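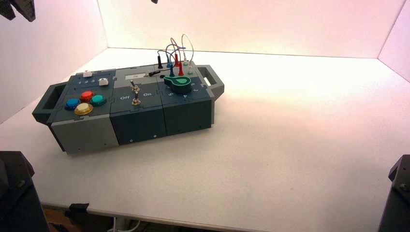 Deividas Grigaitė asked how early a permit application has to be filed, as his group in Groseo had been told eight days by one office and eleven by another. Both answers are correct, and the difference depends on the type of event, as set out in Step 2.

Public Assembly > Organizers > How to File Notice of a Demonstration

How to File Notice of a Demonstration in Homonura

This page applies to rallies, vigils, marches and information tables held on public streets or squares.

Step 1. Choose the form.
Use Form 587 for all outdoor assemblies. Groups sharing a site must each file a separate form, even if they support the same cause.

Step 2. Check the deadline.
A stationary assembly requires eight days' notice. A march requires 11 days' notice, as the route must be reviewed by the traffic office. The day of filing is not counted.

Step 3. Describe the location.
Give the street, the nearest cross street and the side of the road. "Milošević Square" alone is not sufficient; state which entrance will be used.
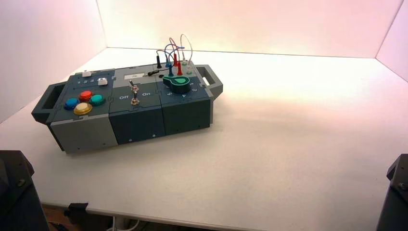

Box with two end handles, on a white tabletop.

Step 4. Name a contact person.
The contact must be present for the full event and carry a copy of the stamped notice.

Step 5. Respond to conditions.
The office may move an assembly if another group has filed for the same site. Objections must be made in writing to the Gunlow Street counter. Applicants who disagree with the outcome may request a hearing.

If opponents disrupt the event, the contact person should report the matter to the officer on duty and write down the time and the officer's badge number. Participants should not remove the banners of another group.

The deadlines above have applied since March.

Filed under: Civic Rights, Permits and Notices

Contact the Assembly Office | Updated May 6, 2023 | Back to top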